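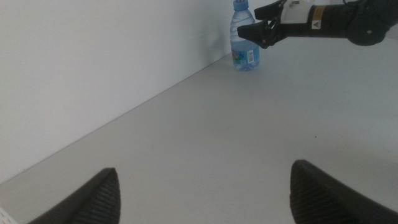

The second arm went onto the bench in December, and most of the month since has gone into making the two of them agree on where anything is. These are my notes on the calibration and the grip settings, mainly for my own reference.

The bench is in the back half of the shared workshop at Jandthorpe. Each arm has its own controller, its own power supply and its own emergency stop, with the two stops wired in series so that either button kills both arms. I had them independent at first. That lasted one evening.

## Frames

Both arms report positions relative to their own base. To work on the same object they need a common origin, and I had been using a tape measure and a square for that. The error was 9 mm at full reach, which is enough to miss a bottle cap completely and enough to bring two wrists together.

The current method is slower. Each arm touches a pointed steel pin at a set of known locations on a drilled plate, the joint angles are logged, and a least-squares fit gives the transform between the two bases. I take 70 touches per arm. Fewer than that and the fit moves around between runs; more made no difference I could measure. Residual error is now under 2 mm across the area I use, and worse toward the outer corners, where the arms are nearly straight and small joint errors get multiplied.

The fit runs in Dratero, a small Python package I have been writing for this bench. It stores the transform with a timestamp and refuses to load one from before the last time a base was unbolted. I added that check after spending two hours tuning against a stale file.

## Gripping a bottle

The test object is a small disposable water bottle, full, with the cap on. It is a poor object to grip, so it makes a reasonable test. The wall of the bottle is thin and gives under load. The surface is clear, so depth readings on it are mostly noise, and the label is the only part that returns anything dependable. I estimate the center line from the label and extrapolate up to the shoulder.

The fingers have fine parallel ridges on their inner faces. They hold well on the body of the bottle as long as the closing force is limited. I cap motor current at 340 mA. Above that the plastic buckles inward and the grip loosens a moment later, and the controller then closes further to compensate. Below it, the bottle rotates in the fingers when the wrist tilts.

Approach direction matters more than I had assumed. Coming in from the side at shoulder height works if the fingers are fully open before the last stretch of travel. If they are still opening, the lower one catches the bottle and pushes it back. With a wall behind the bottle it has nowhere to go, and the arm stalls on a following error.

## Cables

The wrist cable on the overhead arm was too short by the width of one connector. At the far end of its roll it pulled tight and added a torque the controller read as contact. Zohreh Mousavi found this by unplugging the gripper and repeating the move by hand, and I would have kept adjusting filter constants for another week. The replacement is a Tabrizi flex cable with more slack.

## Open items

- The Javix power supply for the overhead arm drops its output when both grippers close together. For now the close commands are staggered.
- The handover from one arm to the other works at low speed only.
- Lighting. The shadow of the upper arm moves across the table during the approach, and the label detector sometimes follows the edge of it. A second lamp on the opposite side is next.
- The drilled plate needs a proper locating dowel. At present I line it up against two screws.

The touch logs and the fitting script go up once I have taken the hard-coded paths out of them.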